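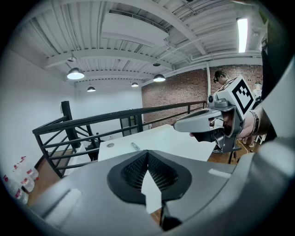
19/12/2022

Up before six and couldn't get back to sleep, so I did the bread early. Used the last of the rye. The second loaf came out flat again and I think the oven is cooler at the back than it used to be. Ate two slices standing up and put the rest in the freezer.

Bus to the clinic at nine. Blood pressure a bit better than last time. The nurse wants me to keep writing the readings down until February, morning and evening, then bring her the sheet. I said I would. I have missed four evenings already this month.

Stopped at Ondrejka on the way back for flour and candles. They wanted 236 for the tin of poppy seeds I usually buy, so I took the small bag and will make half the rolls. Bought 500 grams of walnuts, shelled. Long line, one register open.

Marek Procházka called after lunch about the choir. The concert is still on but we are dropping the Latin piece, the tenors never learned it. I was relieved. He asked if I could bring the folding chairs in the car and I had to remind him I sold the car. He will ask his brother-in-law.

Wrote eleven cards at the kitchen table and ran out of stamps. Didn't write to Aunt Vera's old address, which I did last year by mistake. Still need one for the people upstairs, and I don't know the new baby's name.

The radiator in the hall is knocking again. Bled it, got a little air and some brown water on the floor. It was quiet for an hour and then started up.

Snow from about four, small and dry. Swept the steps once before dark and left the rest. Soup for supper, the lentil one, too much salt.

Evening reading 138 over 84. Finished the library book, didn't care for the ending. It's due back on Thursday's round of the van, or the one after, I should look at the slip. Bed at ten.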